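Sundell opens wooden board workshop to evening visitors

June 13, 2021

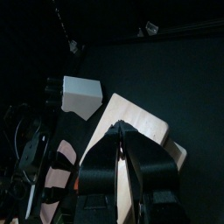 The small workshop Sundell will keep its doors open in the evenings from November, so that people who work in the day can also come and make something of wood. The first course is about plain boards for the kitchen or the hall, left without paint or varnish.

Each visitor gets a piece of light wood and 2 evenings to finish it. The price is 145 euros, or 107 for students, and tools are included. Simard, the timber shop next door, delivers the wood already cut – visitors only need to sand it and fix the end piece.

Last year some 1,000 people asked for a place on the day courses, and many of them wrote that the hours did not suit them. The workshop hopes the new times will help.

Places can be booked at the Sundell counter or by telephone. Visitors should bring an apron and closed shoes. Children may come together with an adult.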